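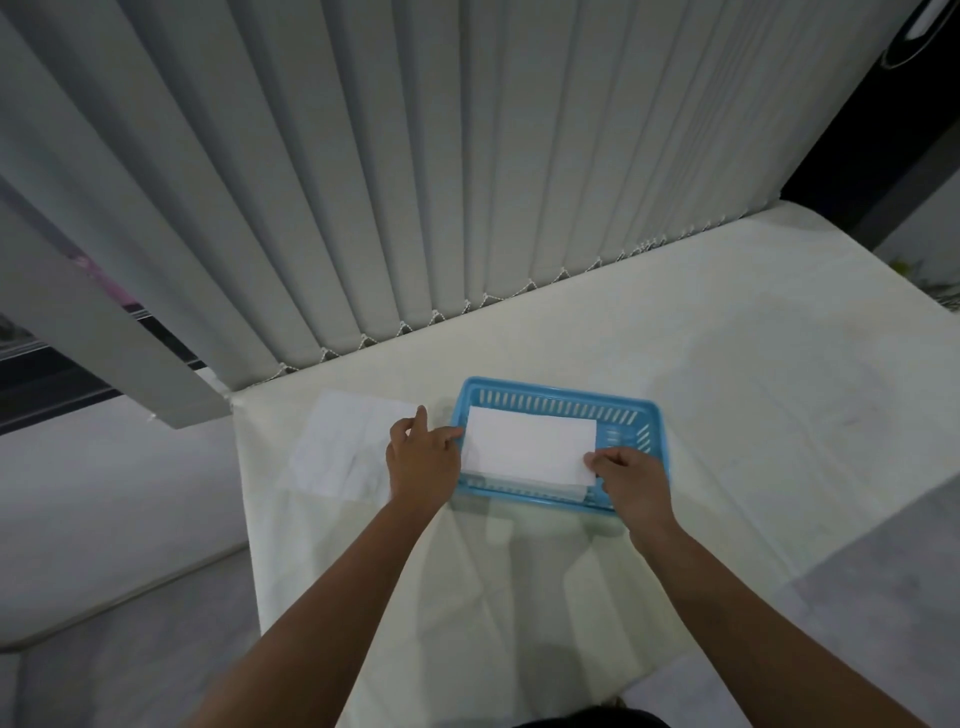 How much of the grant is left, and what has it bought so far?

We have spent 723 pounds and have 695 left, and the money has gone on blinds, tablecloths and a plant.

To: Uzma Dogar, Hindirby Small Grants
From: Elaine Guerra, Praltari Meeting Room
3 May 2020

The vertical blinds are up. They are a pale grey that the supplier's catalogue calls something more poetic, with a beaded chain along the bottom that keeps the slats in line, mostly. One slat at the left-hand end prefers its own company and hangs a little apart from the rest. I have written to Frota about it twice. Their second reply thanked me for my interest in curtains.

Your February letter asked whether the old table could be kept. It has been, under a cream-white cloth that reaches over the front edge and hides a history of hot mugs. The cloth still has its fold lines. I own an iron and can offer no further defence.

The dark paintwork at the end of the blinds stays as it is. Rorker quoted 1,365 pounds to redo all the woodwork, a sum I read out to my sister for the pleasure of hearing her reaction. The plant beside it cost 51 pounds with its pot and is showing some yellow among the green. I am told to water it less, having previously been told to water it more.

Still to do:
Get the odd slat rehung, by Frota or by me on a chair
Buy a second cloth for when the first is in the wash
Replace the door handle, which comes off in the hand

I would like to move 51 pounds from "sundries" to "furnishings", so that the plant has somewhere to live in the accounts. Please let me know if that needs a form.

Elaine Guerra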